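Review: the Rollis Rotary Cutter and Felt Kit

Prepared for the Brenanlow Craft Resource Library by Nana Arthur

Purpose of the review

The library lends craft tools to schools, clubs and individual members. The Rollis kit was proposed for the lending list by Soo-ah Hong, who leads the children's decoration classes. It contains a rotary cutter, two spare blades, a folding mat and 20 sheets of wool-blend felt. The kit was used to make bunting, needle cases and simple hanging ornaments.

Contents and first impressions

The kit arrives in a card sleeve with a printed pattern sheet. The felt is of good weight and the colours are muted. Members who expect bright primary shades should note that only the red could be called strong. The mat folds once across the middle and opens flat after an hour under a few heavy books.
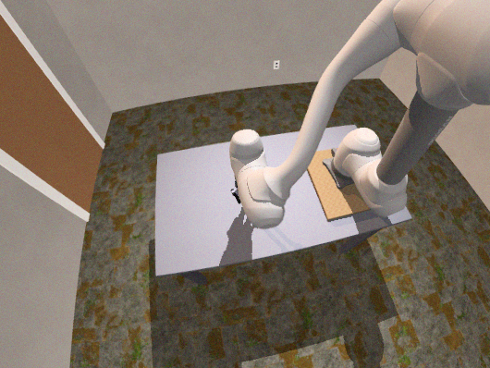
Cutting performance

The cutter went through two layers of felt cleanly and through three with firm pressure. A fourth layer dragged and left a ragged edge on the lower sheet. Straight lines against a metal ruler were accurate. Tight curves were less successful, and Korkor Addo, who cut the ornament shapes, returned to small scissors for anything narrower than a coin.

The blade was changed after 200 cuts, by which time it had begun to skip near the fold in the mat. Changing it requires a small screw to be removed entirely. The screw is easily lost and no spare is supplied. The library will tape a replacement inside the lid of each lending box.

Safety

The blade guard closes by a sliding catch and must be closed by hand after every cut. It does not spring back. For this reason the cutter will be lent to adults only, and children's groups should be given felt that has already been cut. The handle suits left-handed and right-handed users equally. 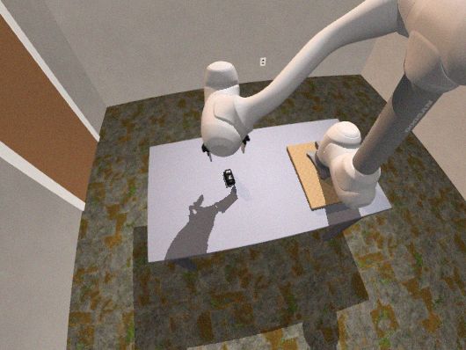
White Doosan arm above a table, computer rendering

Instructions and patterns

The pattern sheet offers 16 shapes, printed on both sides. Tracing is therefore necessary if shapes from both sides are wanted. The written instructions are brief but correct, apart from the needle case, where the seam allowance has been left out. Members should add it before cutting. Rosaire Marchand has drawn a corrected version, and copies are kept at the desk.

Comparison with the present kit

The Trinda kit, in use since January, has a better guard and a poorer mat. It holds 40 sheets of felt, though these are thinner and pill with handling. For items that will be kept, the Rollis felt is preferred.

Recommendation

The Rollis kit is recommended for adult borrowers with some experience of cutting cloth. Two kits will be available from 11th July. Borrowers are asked to return used blades in the tin provided and to report any missing screw.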